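Protokoll der Mitgliederversammlung, Kochtreff Hallumness

Datum: 31. August 2019
Anwesend: Ilse Hoekstra (Leitung), Teun Hermans, Milan Segers, Prasert Wattanapong
Entschuldigt: Jozef Van Leeuwen
Protokoll: Milan Segers

TOP 1: Protokoll der letzten Sitzung
Ohne Änderungen angenommen.

TOP 2: Neue Arbeitstische
Die weißen Tische stehen! Ilse bedankt sich bei allen, die beim Aufbau geholfen haben. Die Runde ist begeistert, wie hell die Küche geworden ist. Teun hat die Rechnung der Firma Dekker mitgebracht: 931 Euro inklusive Lieferung, bewilligt waren 955 Euro. Der Rest bleibt im Topf für Kleingerät. Prasert möchte, dass auf den Platten nicht direkt geschnitten wird, also bitte immer Bretter unterlegen. Alle einverstanden.

TOP 3: Schüsseln
Längster Punkt des Abends und auch der schönste. Zur Wahl standen die Edelstahlschüsseln von Ustent und Schüsseln aus klarem Glas. Prasert hat sehr lebhaft für Glas geworben: Beim Hefeteig sieht man von der Seite, wie weit er ist, und bei der Vinaigrette, ob sich unten noch Salz absetzt. Milan gibt zu bedenken, dass man Glas auf den weißen Tischen leicht übersieht, gerade wenn es voll wird und alle gleichzeitig greifen.

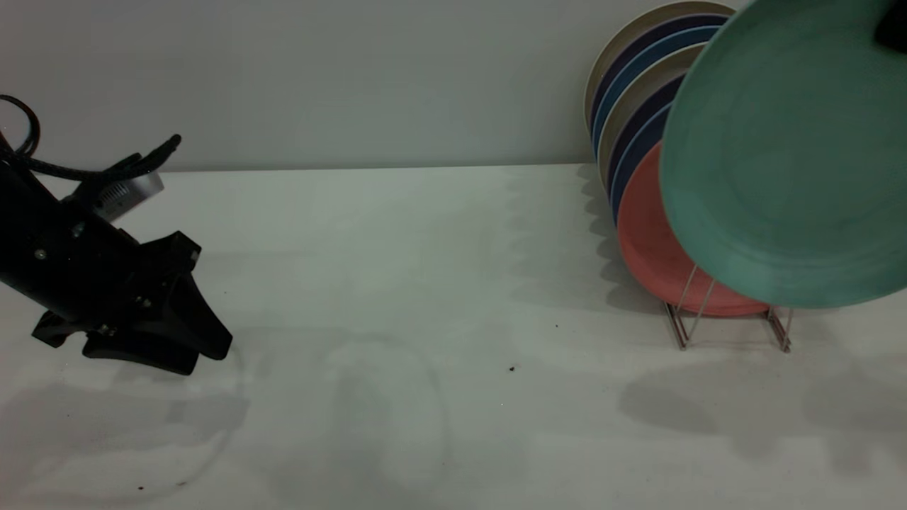
Glasschüssel auf weißer Tischplatte

Teun schlägt vor, farbige Geschirrtücher unterzulegen, dann rutscht auch nichts. Die Idee kommt sehr gut an (Ilse hat zu Hause noch einen ganzen Stapel in Blau und bringt ihn mit). Krümel fallen auf dem Weiß ebenfalls sofort auf, daher wird nach jedem Kochabend einmal feucht und einmal trocken gewischt.
Beschluss: Glasschüsseln in zwei Größen, Ausgaben bis höchstens 500 Euro. Einstimmig. Teun holt das Angebot bei Fasov ein.

TOP 4: Kochabende im Herbst
Prasert übernimmt den ersten Abend mit Currypasten aus dem Mörser, darauf freuen sich alle riesig. Ilse macht Brot und Aufstriche. Für den Suppenabend wird noch jemand gesucht, Milan fragt Jozef.

TOP 5: Verschiedenes
Die Gewürzschublade ist neu sortiert, Kreuzkümmel steht jetzt vorne links. Der große Schöpflöffel fehlt weiterhin. Das Thema Backofen wird auf Januar vertagt.

Ende der Sitzung: 21.40 Uhr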